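Products > Table Play > Block and Board Sets

Overview Contents Care Spare Parts Contact

Dutau Block and Board Set, item 2097

The Dutau set is sold by Pultinent for sorting, lining up and simple copying tasks at a table. It comes with dark green rectangular blocks and a plain white board. The blocks have a matte finish and stand upright without a base.

Use the board on a dark table if you can - the edges are easier to find. Blocks can be set side by side in a tight row or spread out with gaps. Kitchen items you already own work well with the set, and our picture cards include bowls, cups and trays. 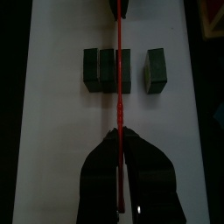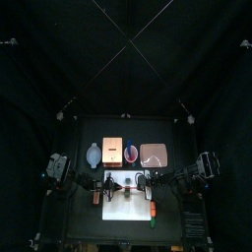
First picture: green blocks, three in a row and one apart. Second picture: the white board with a light blue bowl, wooden box, pink-rimmed cup and pink tray behind it.

The bowl, box, cup and tray are not part of item 2097. A wooden box is sold separately as item 658.

Wipe blocks and board with a damp cloth and dry them before storing. Do not soak. Marks on the board come off with mild soap - avoid scouring pads.

Replacement blocks are item 152, sold singly. For school orders, write to Mỹ Tạ at the Plikenport office. Orders placed before noon leave the warehouse the same day.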